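Search this site Search

2 min read

The owner of Jolel, a small laundry service, lights up when the talk turns to dark clothes. "I love them! Everyone's scared of the fading, and it's so easy," she says. Her trick is sorting on something pale, so every navy sock shows. 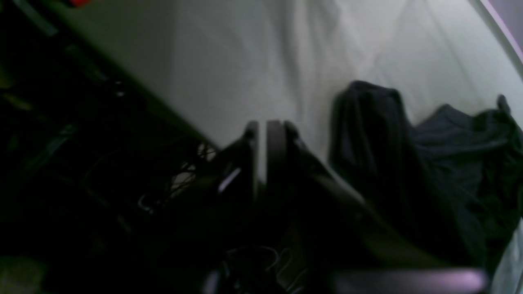 Dark clothes on a pale, rumpled sheet.

She has been at it 13 years and still folds shirts at home, usually at 8 in the evening with the radio on. "Cold water, inside out, and then you get to fold – that's the best bit!"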